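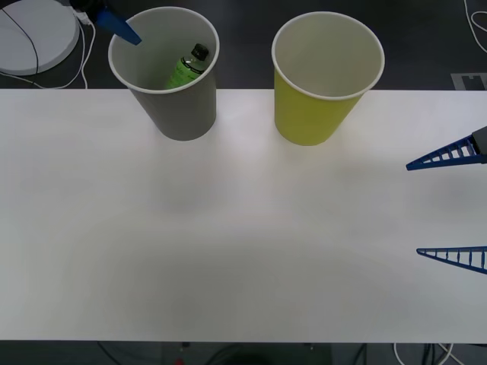
Grullell: a table of household container sorting rules

Grullell is a flat-file data set of the rules that local waste services publish for household drink and food containers. Each row records what one service says to do with one kind of container: which stream it goes in, whether the cap stays on, whether it has to be rinsed, and where the rule was found. It covers 44 services and was compiled by Hendrik Van Beek at Lakbridge from leaflets, web pages and printed calendars.

The data describes published rules only. It says nothing about what residents do with their containers, or what the sorting plant does with them afterward.

Contents

rules.csv – one row per service and container type
services.csv – one row per service, with area type and collection method
containers.csv – the container vocabulary, with definitions
sources.csv – citation for each document consulted
notes.txt – free-text remarks on cases that did not fit the columns
CHANGES – revision history

All files are UTF-8 with Unix line endings. Fields are separated by commas and quoted only where needed. Missing values are left empty. The string "none" is a real value in the stream column and means that the service tells residents not to put the item in any household collection.

Fields in rules.csv

service_id: key into services.csv
container_id: key into containers.csv
stream: mixed, paper, plastic, glass, metal, residual, dropoff or none
cap: on, off, separate or unstated
rinse: required, advised, not_needed or unstated
flatten: yes, no or unstated
source_id: key into sources.csv
page: page number in the source, empty for web pages
confidence: 1 to 3, see below

The value "unstated" is used when the source covers the container but does not address the point. It should not be read as "no". Early drafts merged the two, and the effect on the cap column was large enough that those drafts should be deleted if anyone still has them.

Container vocabulary

The vocabulary has 15 entries. It was drawn up before coding began and extended once, when cartons with a plastic spout were split from plain cartons. Container types are defined by material and closure. Size is ignored except for glass, where several services send jars and bottles to different places.

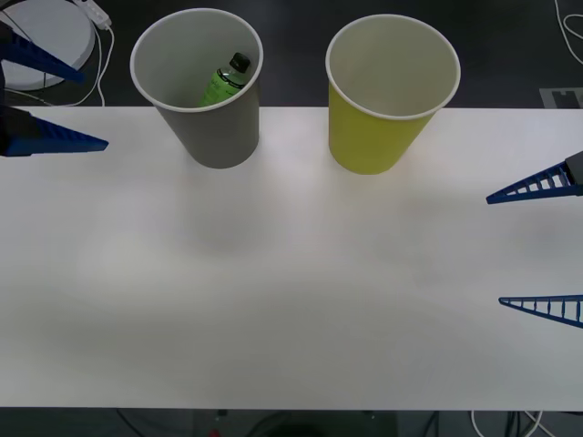 Bottles with a full-length shrink sleeve are coded as sleeve_bottle even when the source calls them ordinary plastic bottles, provided the source shows or names a sleeve anywhere on the same page. Where it does not, the row is coded under plain_bottle and no sleeve_bottle row is created for that service.

Paper cups are the least consistent entry. Some leaflets list them under paper, some under residual, and a few list them under both on different pages. In the last case both rows are kept, each with its own page number and a confidence of 1. Users who need one row per service and container should take the row with the higher page number, which in the leaflets checked was normally the A to Z list and tended to be more recent than the front-page summary.

Coding procedure

Sources were read in full once before any values were entered. Values were then entered container by container across all services, in vocabulary order. A sample of 300 rows was coded a second time in January by a reader at Văduva who had the source documents and the definitions but not the first set of values. Disagreements were settled in writing, and the outcome is in notes.txt under the heading SECOND PASS. Most of them concerned the rinse column, where "empty the container" had been read by one coder as advice to rinse. It is now coded as unstated.

Confidence values:

3 – the rule is stated in words and applies plainly to the container
2 – the rule is shown by an icon or photo, or stated for a wider group
1 – the rule is inferred, or the source contradicts itself

Rules that depend on the season, the type of building or the color of the lid on the collection cart are not represented. They are listed in notes.txt by service_id.

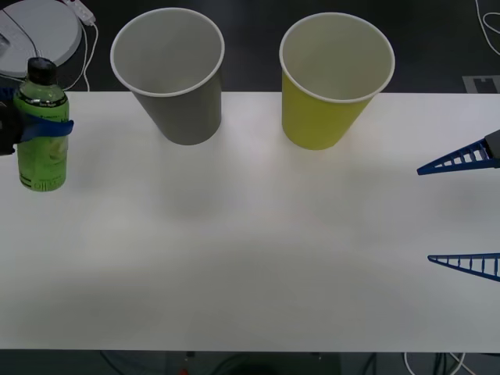

Known problems

Six services changed contractor while the sources were being gathered. Their rows come from the older documents, and the newer ones have not been coded. The affected identifiers are marked in the superseded column of services.csv.

Web sources were saved as plain text. Rules that appeared only inside an image on the page were typed in by hand and may contain slips.

The flatten column is sparse. It was kept for compatibility with the Prorico export, which expects it, but it should not be used for comparison between services.

Service names are stored as printed in the source, including abbreviations. Two services with similar names are distinct – do not join on name, use service_id.

Loading

The import script in tools/ reads the four CSV files, checks the keys and writes a single SQLite database. It takes the target path as its only argument and stops at the first broken key. It has no dependencies outside the Python standard library. The Prorico export is written by a separate script in the same folder and drops the page and confidence fields.

License and corrections

The tables may be reused with attribution. The source documents are not included and remain with their publishers.

Corrections should give the service_id, the container_id and a page reference. Corrections without a source are logged but not applied. Rule changes made by a service after its document was coded belong in a new row with a new source_id, and the old row stays as it is.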